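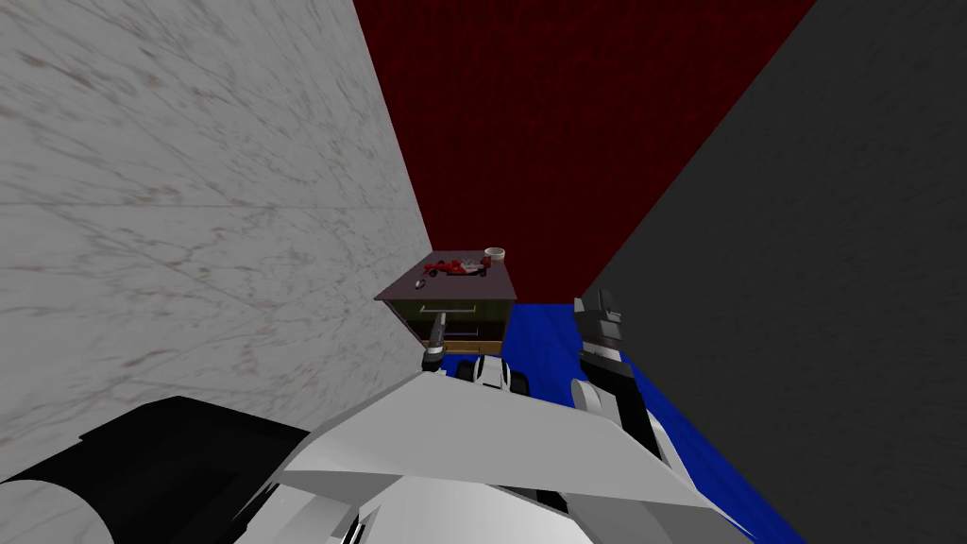

16 August 2021

Glue-up tests, batch two. Carried on from the hide glue vs. liquid hide business.

Pot at 60 this time, not whatever it was doing last time. Thermometer from Desteck reads fine against the kitchen one. Soaked the granules overnight, 15 g in 30 mL cold water, a bit thick, thinned it twice.

Joints: scrap maple to scrap maple, edge to edge, planed that morning. Half sized with thin glue first, half not. Fastari clamps on the sized ones, the old bar clamps on the rest – ran out, so not a clean comparison. Redo.

Open time is the problem. Shop was freezing first thing and the glue was gelling before I had the second board down. Warmed the boards with the heat gun for the later ones, much better squeeze-out. Cengiz says he puts his on top of the heater for an hour. Try that.

Liquid stuff (the Liapis bottle): no hurry with it at all, but the date on the bottom is January and it strings when you pull the brush away. Wouldn't use it on anything I cared about. Chuck it or keep it for paper labels?

Broke the first batch this arvo. Sized: wood failure nearly all the way along. Unsized: let go on the glue line at one end, shiny patch up to 42 mm long. Starved I think, or it gelled. Cant tell which from looking.

To do
- more granules, the 200 gram strength, not the high one
- label the jars!!
- flatten the sole of the no. 5, it's hollow behind the mouth
- ask Cengiz Ateş for his Ellelex brush back off whoever has it
- repeat unsized with warmed boards and the same clamps thoughout

Leftover glue is in the fridge, lid on, back left.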